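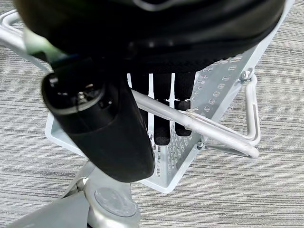 Sastton Retail Fit-Out Club, Opinion Pages

I have sat through two planning nights this year on the subject of "the market feel", and I am still waiting for someone to tell me what it is. As far as I can gather it means blond wood, tilted bins and a metal basket with a handle. Put those in a plain room and people are supposed to slow down, pick things over and go home with more vegetables than they meant to buy.

Maybe they do. Edgardo Quiambao swears by it, and he has set up more produce corners than I have. But when I ask him how he knows it's the wood doing the work and not the price of the tomatoes, he changes the subject to lighting.

My doubts start with the basket. A perforated metal one looks tidy and will probably outlive me. It is also a hard thing to put a ripe peach into. Small slots are fine for onions. For anything with a soft skin I'd want a liner, and once you've bought liners you may as well have bought a different basket. Rin Uchida says shoppers don't think about this. I think they do, around the time they get home and find the bruises.

Then there's the display itself.
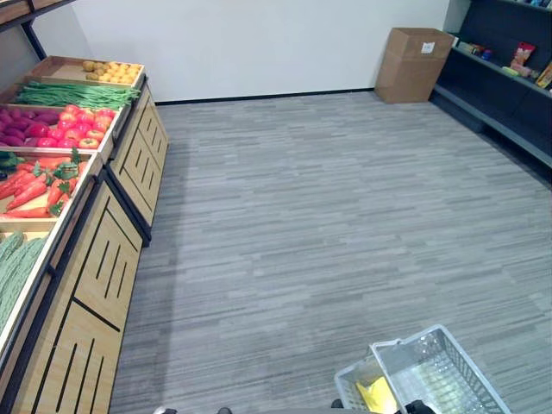

Photo: Shiela Salazar

I'll grant that it's a handsome piece of joinery, and the colours are well chosen. Orange carrots with their tops on will cheer up any white wall. Tomatoes next to something purple-red is an old greengrocer's habit and a good one. I was pleased to see bitter melon given a bin of its own, when most practice layouts stop at apples.

My quarrel is that the produce is artificial, and artificial produce is very well behaved. It doesn't roll, leak, wilt or sprout. You can lay a long bunch of green beans on the diagonal and they'll be there in September looking just the same. Real beans get pulled apart by the third customer. Real carrot tops go limp by lunch and somebody has to decide whether to trim them or leave them. A layout that has only ever held plastic hasn't been tested on the one point that matters to whoever works the floor, and that is how much fussing it needs.

Dexter Galang's answer is that a mock-up is for learning where things go. Fair enough. Then let's judge it as that, and stop calling it proof that the format sells.

The floor gets left out of these talks altogether.

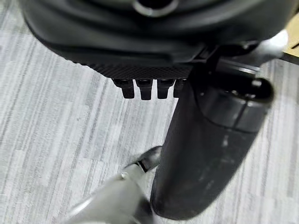

Striped grey carpet, the same grey we argued over at the last meeting.

Carpet under vegetables! It's quiet and kind to the knees, and I wouldn't have it within 14 paces of a wet lettuce. Stripes hide a fair bit of dirt, which I count against them. On a produce floor you want to see the squashed grape before a customer's heel finds it. Jennylyn Cruzado thinks I'm being a crank about this and that nobody would carpet a real shop. I hope she's right, but people do copy what they practise on.

I'd spend the next $200 on real onions and a mop.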